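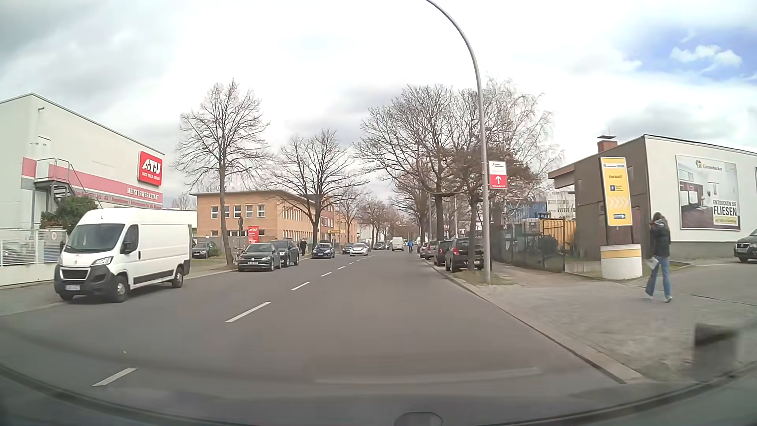
Bednárik Extends Saturday Brake Testing to Ciltanside

Bednárik will open its brake testing service for light commercial vehicles in Ciltanside in May. The site has two test lanes and accepts vans up to 6 meters long. A standard test covers brake force, pedal travel and fluid condition, and takes 49 minutes.

"Carkness was fully booked on weekdays," said Yayra Tsikata, head of operations. "Saturday slots will be offered from 8 a.m. – at the same rate."

Results are issued through Skilto, the company's records system.

Press contact: Gunhild Hauksdóttir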